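Building Interiors 2: Floors and Finishes
Handout 6. Large pale floor tiles: what the sellers say and what you can check
Thursday, March 14, 2024

Read this before the site walk. Bring a pencil, a short straightedge and shoes you can stand in for an hour.

1. The claim

Large tiles are sold on three points: fewer joints, less cleaning, a bigger-looking room. The first is arithmetic and I accept it. The other two get repeated in every brochure I have been handed, and I have yet to see either one tested in a way that would satisfy this class.

Take cleaning. Fewer joints means less grout to scrub, fine. It also means that each joint you do have is easier to see. On a pale floor with dark grout you may not notice dirt in the seam, but you will notice a seam that wanders. On a pale floor with pale grout it is the reverse. Pick your complaint.

2. The Pakotley survey

The Pakotley office sent a questionnaire to 555 building users in January and got 166 back. The summary says users "strongly prefer" light matte tile. Look at the question they were asked: "Do you find the new floor bright and clean?" Two things in one question, and no old floor to compare it with. We also don't know who failed to reply. Write down what you think the survey does show. One sentence is enough.

3. Speckle and sheen

A faint speckle is often described as decoration. I think its main job is to hide grit between moppings. That may be a perfectly good reason to buy it, but then say so on the order form. Matte surfaces are said to be safer underfoot. Some are. "Matte" describes how a surface reflects light and tells you nothing certain about grip. Ask for the slip test result, and ask whether it was done wet.

4. Light

Color samples are approved under one lamp and laid under several. The same tile can look bluish on one side of a room and warmer gray on the other, and clients then accuse the installer of mixing batches.
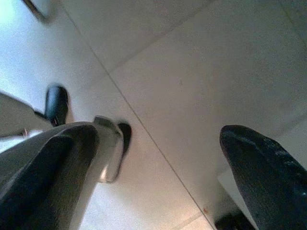 Before you blame the batch, move a spare tile from the first spot to the second and look again. If it changes with the light, the batch is probably fine. The Stirnurano job had 2,044 tiles down before anyone tried this, and by then a good deal of angry mail had gone out.

5. Joints and corners

Where several tiles meet is the place to look first. Lay the straightedge across the corner and feel for a lip with your fingertip. Then follow one seam as far as you can. Don't trust your eye from standing height, especially at an angle.

For next week

Read the Kordestani data sheet, page 2 only. Mark every sentence that could be checked by measurement and every sentence that could not. The Anex sheet is optional and mostly adjectives.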